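Progress report to the Skeltberg Fund: helping first-generation applicants through college admissions
Prepared by Ilham Bouazza, program lead
5th July

Hi Samah,

Thanks for letting me write this one the way I talk. The last report took me two evenings and I don't think either of us enjoyed it! I've kept to the headings on your form, more or less, and the spending sheet is coming separately from Vilho once he has the last bus invoice.

Where we are with applications

We set out to get 436 students from first click to submitted form, and the portal closed with every one of those forms in. I'm so happy about that number I've said it out loud to people in line at the grocery store. The last week was rough (the Fosevham portal logged people out whenever they uploaded a transcript bigger than the limit, and the error message just said "try later"), so we ran the help desk late and shrank a lot of PDFs. Santeri wrote up a one-page guide on scanning transcripts on a phone, and it has been passed around well outside our own group.

Fee waivers are the weak spot. We had 74 requests and 20 of them are still waiting on a signature from a school office that has gone home for the summer. I've asked for a forwarding contact twice and will ask again.

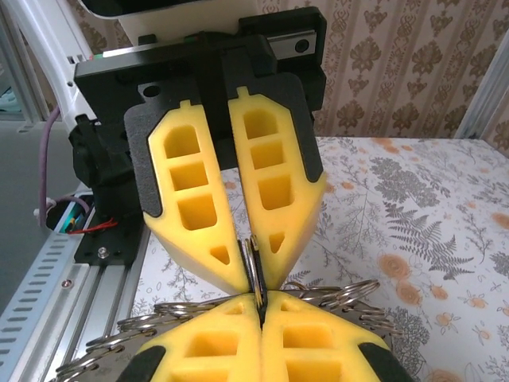
Screening test prep

The prep sessions moved from the Beritz building to the Srisuk library in June, and attendance picked up right away, mostly on account of the bus stop out front. Abdelghani El Khatib taught the math half and I took reading and the personal statement. We started with full practice tests every session and dropped that after the second one. People were worn out by the end and didn't want to go over their mistakes, which was the whole point of sitting there. Now it's a short timed section, a break with snacks, and then a good long look at the wrong answers.

What I'd change next year: more time on the ID rules. Two students turned up at the test center with a printout that had no photo on it and had to be rebooked. Both got seats in the makeup sitting, but it was a miserable morning for them and their parents, and our checklist should have caught it. The new checklist has the photo rule as line one.
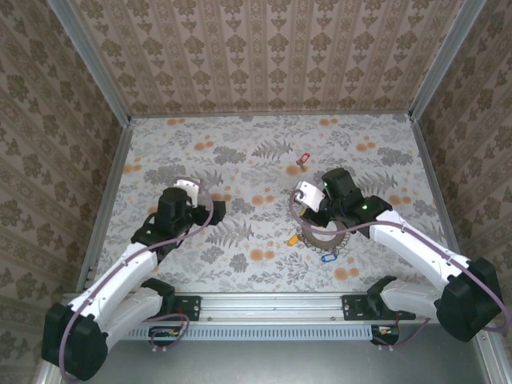 The personal statement is where I spend most of my hours, and it's still the part students dread. They'll fill in eleven screens of parents' addresses without a murmur and then freeze at a blank box. So I've started them off with describing something, anything, before we get near "tell us about yourself." I gave one group five minutes on a floor covering, the pale one with gray leaves and orange round blooms, and the rule was no opinions, only what's on it. They groaned, then they wrote half a page each. One girl went straight from the ferns into a paragraph on her grandmother's kitchen, and that paragraph is now the opening of her statement. I'm keeping the exercise! I'd also like to bring in a second reader for drafts, as my turnaround slipped to nine days at the worst point and that's too slow with a deadline coming.

Results and what comes next

Screening results come out in batches, so I can't give you an admissions figure yet. The first batch covered only the students who listed nursing or education as their first choice. We've been walking people through the result checker, printing slips for those without a printer at home, and explaining the difference between "recommended" and "admitted," which trips up nearly everybody (me too, my first year).

After that it's acceptance fees, document check and the change-of-course window for anyone who missed their cutoff. I'd like to keep the help desk open through all of it. The grant as written pays for it to the end of the application stage only, so could we move the unspent printing money over? Vilho says it would cover 30 more help desk shifts at the present rate. If you need that as a formal request, send me the form and I'll fill it in the same day.

The bus invoice is the only paper I still owe you, plus the signed attendance sheets from the first two prep sessions, which are in a box at Beritz. I'll pick them up when I return the keys.

Ilham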